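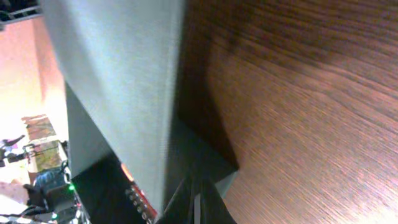
Gripper fingers at the edge of a fabric-covered panel beside a wood surface. Photo: Skilia

FOR IMMEDIATE RELEASE

Skilia opens equipment planning service for small shops buying their first robot arm

Fixed-fee planning, budget sheet included, bookings open for October

FLANISNESS – Skilia, the automation planning firm, today opened bookings for Heva, a fixed-fee service for furniture makers, upholstery shops and small assembly businesses that want a robot arm and don't know what to put in the budget. Or have a budget already and don't know what it buys.

Heva runs nine weeks from first call to purchase list. Skilia does not sell arms or grippers and takes no commission from anyone who does. Customers get a written plan, a cost sheet and a ranked list of what to buy, what to rent and what to leave until next year.

"Most of the quotes people send us have the arm on page one and then a gap," said Matilde Meireles, who heads planning at Skilia. "No fingers, no mounting, no cable runs, no floor time for training. Then the arm shows up and the spending starts over. We want all that on one sheet before anybody signs."

What the service covers

Work review. A planner spends two days on the shop floor and writes down the jobs as they are done now. Part sizes, surface types, how things get handed from one bench to the next. Soft and covered parts get their own section, fabric over a flat panel is a different buying question from bare wood and the gripper budget has to show it.

Gripper and camera choices. Finger shape, reach into narrow gaps, whether a small wrist camera is worth the money. Customers can send in sample parts for a trial at the Flanisness workshop. Up to 13 parts per customer are in the base fee, extra parts billed seperately.

Full cost sheet. Purchase price, mounting, power, cabling, spares, training hours, service contract, floor space. Also downtime during install, which many buyers leave out. Sheet is a plain spreadsheet, customer keeps it and can change it.

Timing plan. Order dates, delivery windows, who needs to be on site. Lead times are checked with suppliers again in week eight – they move.

Lease or buy

Every plan has both, side by side over the same term. Skilia says smaller shops tend to ask for purchase figures only and then find out the lender wants to see the lease option too. Used equipment is priced as well where the customer wants it, with a seperate line for missing manuals, worn cables and expired software licenses.

First customer

Rocha, a maker of upholstered panels and wood cabinets, went through Heva as the pilot customer. The company came in wanting two arms on the same order. The plan put one arm in the first year and moved the second behind a review of the finishing area, where the benches needed to be replaced first anyway.

Rocha's final purchase list ran to 80 lines. The original quote had nine. Total spend for year one came in under what the company had set aside for the two-arm order, and the difference went to spare fingers, a second set of mounts and paid training time for the evening crew.

"They wanted the second arm, and they may still get it," Meireles said. "But the benches were the thing. You can't budget a robot onto a bench that's leaving in spring."

Rocha will share its cost sheet, with supplier names taken out, with other Heva customers who ask for it.

Fees and booking

One fixed fee per site, paid in two parts, half at booking and half when the cost sheet is delivered. Travel is included within a day's drive of Flanisness. Farther out is quoted up front. Shops with more than one site pay a reduced fee for the second one if the work is simliar.

If the plan comes back saying don't buy, the second half of the fee is waived.

October places are limited, planners take one site at a time. Customers with a year-end budget deadline should say so when booking, those go to the front of the line. Please have ready: a floor sketch with bench heights, any quotes already in hand, and the name of whoever signs off on spending.

Bookings and press questions go to the Skilia office in Flanisness, 523 on the main switchboard. Phones open at 8 a.m. Sample cost sheet sent on request.

About Skilia

Skilia plans automation purchases for small and mid-size manufacturers. Based in Flanisness, with a workshop for part trials on the same site. Independent of equipment makers and resellers.

Media contact: Matilde Meireles, Skilia, ext. 523

– ends –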